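Robotics Lab Visit: Report on the Block Pushing Demonstration
Course project, Introduction to Automation
Group members: Tuấn Kiều, Fadime Türkmen, Efraín Ayala
Submitted 2023-12-13

1. Purpose of the visit

Our group visited the Benavides lab in Flirstead during its open day. The assignment asked us to watch one automated task from start to finish, write down how it was set up, and say what we would do differently. We chose the tabletop pushing demonstration. It was the only station where visitors could give the robot commands, and the other stations had longer lines.

The demonstration was run by Consuelo Alvarado, a research engineer at the lab, with help from Zakhar Prokopenko, a graduate student. They answered our questions between runs and let us stay after the public session closed.

2. The task

The robot moves colored plastic blocks across a wooden board by pushing them. It has no fingers and cannot pick anything up. A visitor types a short instruction, such as "push the red star next to the blue cube," and the arm tries to carry it out. The control software is called Tenov and was written at the lab.

The blocks come in four colors, and there are two blocks of each color, in different shapes except for the two yellow ones, which are both hexagons. This means a color alone is not enough to name a block. If someone typed "push the yellow one," Tenov asked them to be more specific unless the other yellow block was already in the place described. We thought this was a good choice for a public event, where people type quickly and leave words out.

3. Setup

The board lies flat on a blue pegboard table. The holes let the staff bolt things down in the same position each time. The pushing tool is a plain black rod with a rounded tip, held close to the wood. Ms. Alvarado told us the tip height is set at the start of each day and then left alone. If it is too high, the rod leans on the upper part of a block and tips it over. If it is too low, it drags on the wood.

The blocks are 3D printed, and the layer lines are easy to see and feel. Mr. Prokopenko said they print replacements in the lab when an edge gets worn. Rounded shapes and flat-sided shapes behave differently when pushed. A cube pushed at the middle of one face goes fairly straight. A cylinder slides off to the side of the rod if the contact point is a little off center, and the arm has to back up and come in again. The stars were the hardest to predict because the rod could settle between two points or slip off one of them.

4. What we observed

We logged 83 instructions over the session. Six of them were typed by us and the rest by other visitors. For each one we wrote down the instruction, whether the block ended up where it was supposed to, and anything unusual. A run was stopped after 200 seconds if the arm had not finished.

Out of the 83, the arm failed to finish 19. We sorted these by cause as well as we could from watching. The most common cause was crowding. When several blocks were pushed into one area, the rod could not get behind the one it needed without moving its neighbors. In some runs it moved a neighbor out of the way first, which used up time. In others it pushed two blocks together and then kept trying to separate them.

The second cause was unclear wording. One visitor asked for a block to go "over there a bit." Tenov accepted this and moved the block toward the near side of the board, and the visitor said that was the wrong way. We counted it as a failure, but Fadime thinks it should have been left out, as no correct answer was given. We kept it in and are noting the disagreement.

The third cause was blocks close to the edge of the board. The software keeps the rod inside a safe area, so a block that gets too near an edge may have no free side to push from. The staff moved these back by hand.

Instructions that named two blocks went better than we expected. "Put the green cylinder by the green star" was typed by several people and worked each time we saw it. Instructions about a group, such as lining up all the blocks, were slower, and two of them ran out of time.

5. Questions we asked

Tuấn asked why the lab uses pushing when a gripper would be faster for most of these jobs. Ms. Alvarado said the task was picked for studying how a robot corrects itself. Every push moves the block in a slightly different way, so the arm has to look again and adjust. With a gripper, most of that goes away once the object is held.

Efraín asked if the layout is reset between visitors. It is not. Each person starts from whatever the last person left, and the staff step in only if a block is stuck or has fallen over. This explained why the late runs in our log have more crowding failures than the early ones.

We also asked whether the same software would work on a different arm. Mr. Prokopenko said they tried it in January on a smaller arm named Brerkov, and most of the work was in redoing the camera calibration.

6. Problems with our method

We had one person writing and two watching, and we traded places when someone got tired. Our notes are less detailed after the first trade. We did not time individual pushes, only whole runs, so we cannot say how much time went to backing up and trying again. We also did not record the starting position of the blocks for each run. A phone photo before every instruction would have fixed this, and it would have let us check the crowding explanation properly.

7. Suggestions

We would add a reset after a set number of instructions during public events. It would take a minute and would give later visitors the same chance as earlier ones. We would also show the typed instruction on a screen facing the line. People waiting often could not tell what the arm was trying to do, and some of them thought it had made a mistake when it was following the command.

For our own next visit, we plan to bring a one-page log form with a small outline of the board on it, so block positions can be marked with a pencil before each run. Efraín has a draft of the form, and it is attached to our group folder with the full log.
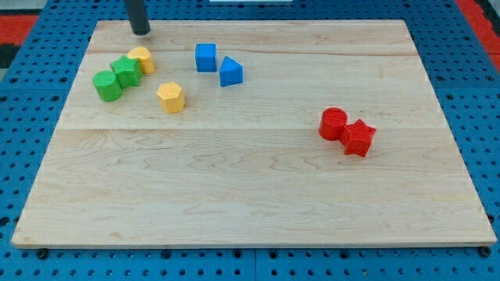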